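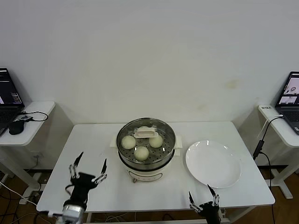
Slide 1. Three buns in the steamer, plate to the right, both grippers at the front of the table.

Speaker notes: "Buns to Plate: Collecting Demonstrations by Hand"
9 Sep 2018, Arkholm meetup, second talk after the break

Leave slide 1 up while people sit down. Don't start until the door is shut, it squeaks.

Hello and thanks to Bheki Joubert for moving me up the schedule. I'm from the manipulation group at Wuvgate and I get to spend my days teaching a robot to serve lunch. I love this job and I'm going to try to show you why in 30 minutes.

The task on screen: take the buns out of the steamer basket, put them on the plate. That's the whole instruction we give the people who drive the robot. (Pause. Let them think it's easy.)

Ask the room: who has picked up a steamed bun with tongs? Who dented it? Keep this short, last time it ate up too much of the talk.

WHY BUNS
Soft, round, a bit glossy on top. Squeeze too much and you leave a mark, squeeze too little and it slides out on the way up. And they sit down inside a metal rim, so the fingers have to come in from above and close in a tight space. I get excited about this because so much is packed into one small motion: reach, fit, grip, lift, clear the rim, cross over, let go gently. A person does it while talking about something else!

Point at the basket. The floor is full of small holes and the rim is shiny steel. Reflections move when anything above them moves, and the model has to learn that a highlight is nothing to grab. Also point at the white piece at the back of the basket. It's pale, it's in there with the buns, and it has to stay put. Good thing to have in the data.

White plate on a white table. Same story. I like it. Plenty of kitchens look like that.

HOW WE COLLECT
One example = one full run, start pose to end pose, with the operator steering both arms. We save the camera views, the joint positions and the gripper openings, all on one clock. Getting everything on one clock took Tumelo Steyn most of a summer, so say his name and wave at him if he came.

A set is 200 runs. Between runs somebody resets the table by hand. Resetting is where the variety comes from, so we take it seriously. Shift the plate. Turn the steamer so the handles point somewhere else. Start with a different number of buns. In the early sets we put everything back in the same spot every time, and we ended up with a model that was brilliant at exactly one table. Tell the Flendby story here: we took it over to the Flendby kitchen, the plate was a hand's width to the left, and it set the first bun down very carefully on bare tabletop. People laughed, we went home and rewrote the reset sheet.

Two laptops, one on each side table. For collecting I want you to check the camera views before every session. Every session! A nudged camera can spoil an afternoon and you won't hear a thing go wrong.

WHAT MAKES A GOOD EXAMPLE
This is my favorite part, slow down.

We used to throw away every run with a slip in it. Hajnalka Bárány argued for keeping the ones where the operator recovers, and she was right. If the bun rolls and the driver calmly goes back for it, the model gets to see what going back looks like. Clean runs alone never show that. Now we tag the slips and keep them. What we still throw out: runs where the driver gave up, runs where a hand reached in, runs with a missing camera.

Pace matters too. Samuele Cirillo drives fast and smooth, Gerrit Modise drives slow and stops to look. Mixed together with no labels, the model hesitated over the basket in a way that was funny for a day. We now record who drove and balance it. I'd love to hear from anyone who has a better answer.

IF THERE'S TIME
2 hands or one? We leave it to the driver. Some hold the basket rim with the left and pick with the right. Some never use the left at all. Ask the room what they'd do.

Skip the Hendricks comparison unless somebody asks. Slides are at the back of the deck.

QUESTIONS I'LL PROBABLY GET
Are the buns real? Answer: we've used both, the sheet for each set says which. Real ones change as they cool, so log the time.
Why not simulate it? We do, for the reaching. Soft dough against metal fingers is hard to fake well.
Can I try driving? YES. Sign-up sheet by the coffee, two people per slot, one drives and one resets. Swap halfway.

Give the clicker back to Bheki.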